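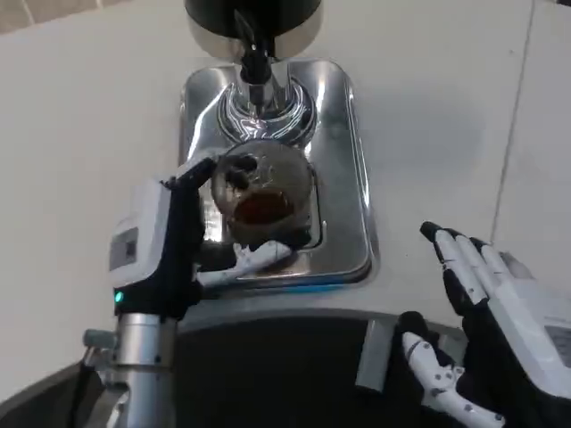

Wednesday, late. I've finally given up the third cup of coffee, or I'm trying to, and I've had a headache since lunch to show for it! Obsa Lemma swears it passes by day 4 and that I should drink water every time I want something hot, so that's what I've been doing, all the way through the Grillton accounts.
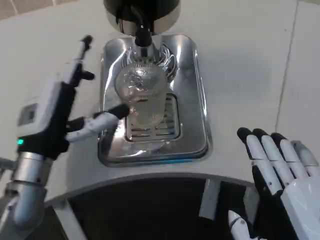

Mother called at 2 and we talked for 42 minutes, mostly about the snow up in Durkum and whether my aunt, who turns 70 this month, would rather have a dinner or a new coat (the coat, I think, she's never warm enough). I slept badly again but the afternoon was easier. Must buy peppermint tea tomorrow, and stamps.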